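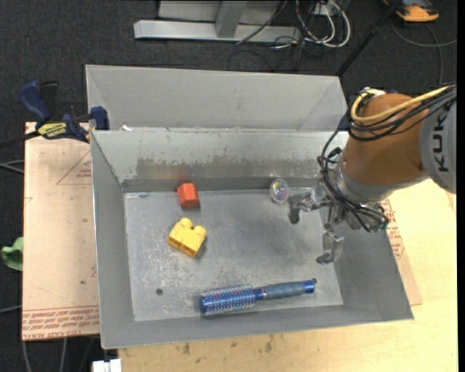

Figure 4. Grey metal bins with sloping sides. The floor of the front bin is scuffed, with pale scratches.

4.2 Service life and the trouble with condition grades

The case for returnable containers rests on one number more than any other, the number of trips a container makes before it is scrapped. Double it and the share of the making burden carried by each trip falls by half. Get it wrong and the comparison with single-use packaging can tip either way. Given how much hangs on it, the figure is treated with surprising ease in most of the work we reviewed. It is often taken from a supplier's brochure, or from an earlier study which took it from a supplier's brochure.

The Kirnotel pool was offered to us as an exception. Its operator runs depots at Prarnstead, Adurstead and Requena and keeps a condition record for each container returned. Grades run from A (as new) to D (withdraw), and the depot clerk assigns one by eye. Trip life is then worked out from the rate at which containers move down the scale. The operator's own summary gives a mean life of 193 trips, and this is the value used in its published comparison with cardboard.

We had access to the records of 407 containers and are not persuaded that they support that value.

The first difficulty is that the grade is mostly a judgement about surfaces. The written guide asks clerks to look at the floor and walls for scratching, staining and loss of finish, and only in its last paragraph at welds, rims and feet. Yet surface marks of the kind seen in Figure 4 say little about whether a container can still do its job. Scuffing depends on what is put in, how it is put in and how often, and a single load of rough castings may do more to a floor than a year of bagged goods. A container can look dreadful and be sound. The opposite is also true, and it is the more worrying case for anyone who has to stack them.

Withdrawal records bear this out. Of the containers we followed, 86 were withdrawn during the study period. The reason most often entered was a bent rim or a failed weld, and most of the containers so described had been graded B at their previous return. If the grades measured progress towards the end of life, we would expect to find few containers passing from B to scrap in one step. The operator's view is that these were accidents and should be left out of the calculation. We cannot agree. Being struck by a fork truck is an ordinary way for a metal container to end its life, and a service life that leaves it out describes a depot without fork trucks.

The second difficulty is that the grades do not travel well. Prarnstead and Adurstead handle much the same mix of goods for much the same customers, and the containers move freely between them. Even so, Adurstead gave the lower grade far more often. We arranged for one batch to be graded at both depots in June, with the earlier result withheld. The two clerks agreed on the As and on very little else. Requena could not take part, as its returns had by then been moved to a contractor who kept no grades at all – a detail missing from the operator's summary, which presents the three depots as a single source.

It has been put to us that such differences cancel out over a large pool. They may, if they are random. A depot that grades harshly, however, does so every time, and its containers are sent for repair sooner. Repair resets the grade to A. The same object can therefore appear in the record as two short lives or one long one, depending on which depot it happened to pass through. We found no agreed rule for this, and the software allows either.

The third difficulty concerns containers that never come back. Six customers had stopped returning containers altogether without formally leaving the scheme. Their holdings remain on the books as being "in use", where they continue to gather notional trips at the average rate of the pool. We do not suggest that this was done in order to flatter the result. It appears to be a default setting left unchanged when the system was installed. Its effect is nonetheless to credit the scheme with journeys for which there is no evidence, and the longer a container is lost, the better it performs.

What can be rescued from this? Something, though less than we had hoped. Purchase and scrap records are dull but hard to argue with, and they give the number of containers entering and leaving the pool. Dispatch notes give the number of trips. Dividing one by the other yields a crude figure that needs no one's opinion of a scratch. It does assume a pool of steady size, and Kirnotel's was growing for part of the period, so the result should be read as a range. The range we obtained lies wholly below the operator's mean. We report it in the next section together with the corrections for growth, and we use its lower end as the base case.

We would also be cautious about any proposal to mend the grading scheme by means of better photographs or more detailed guidance. Both have been suggested, and both would probably improve agreement between clerks. Agreement is worth having, but two clerks who agree about the look of a floor have still not looked at the welds. A simple go or no-go check of the rim against a template would take less time than the present inspection, and the Adurstead depot already owns a template for this purpose, bought for an earlier container type. At the time of our last visit it had not been used on the present stock.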